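Unit 2: Coil Pots and Drying
Instructor: Erzsébet Nyitrai, Vositz Evening School

Coiling builds a wall from ropes of clay laid one on another. Roll each rope with flat hands, working from the middle out, and keep the thickness even. Score both surfaces before you join them. A brush of slip goes on last.
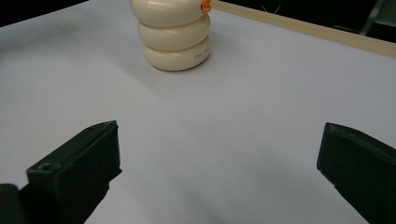 Most cracks start at the joins. Press the inside of each coil down into the one below with your thumb, and support the outside with your other hand. Leave the outside ridges if you like the look – they do not weaken the wall once the inside is smoothed.

Cover work loosely with plastic for the first 2 days, then uncover the rim a little at a time. Handles go on while the clay is leather hard.

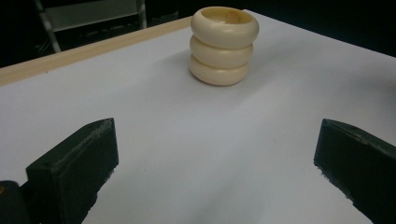
Fig. 2. Three stacked rings with grooves between them.

Our bisque firing goes to 1,295 degrees Fahrenheit on the first hold, then up to the final temperature overnight. Read Zanetti, page 69, before the August session and bring a wooden rib.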